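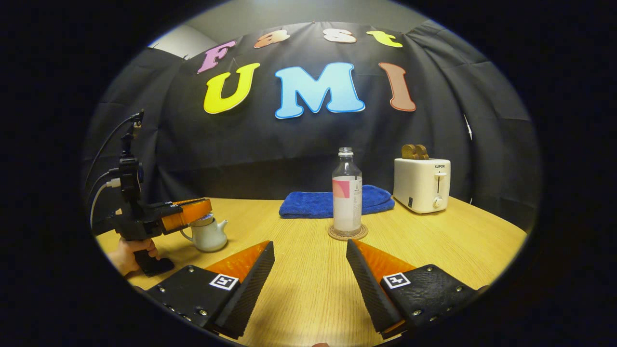 Photo: Albertina Cordeiro

Breakfast is back at Caldeira

The breakfast table at the Caldeira community rooms opens again on September 24, 2022, and after such a long gap we could hardly be more pleased! Tea and toast will be going from first thing until the last loaf runs out, and everyone in Willberg is welcome, whether you stay for two minutes or the whole morning.

Albertina Cordeiro, who ran the old breakfasts in the hall, has been trying out the new set-up on one of the round tables. The little white teapot is out, the woven coaster is doing its job under a water bottle, and there's a blue towel folded and ready for spills. Best of all is the cream-white SUPOR toaster, shown with two slices of brown toast standing up in it – a proper two-slot one, easy to use and just the right size for a shared table.

"I'd forgotten how good a room smells with toast in it," she told us. "People came in from the corridor to ask if they could have some."

The reopening follows an appeal that began in April and brought in 900 pounds, well past the 600 that was hoped for. The money has gone on crockery, new table tops and a stock of tea (a lot of tea). Poltov, the bakery by the bridge, is giving the bread for the first morning, both brown and white, and Ott Krūmiņa is bringing his plum jam, which sold out at the summer fair before lunch.

There is no charge, though a jar will be out for anyone who would like to put something towards the next shop. Bring a favourite mug if you have one – the cupboard is still a bit short. Doors open at 8.30 and the side entrance has the ramp.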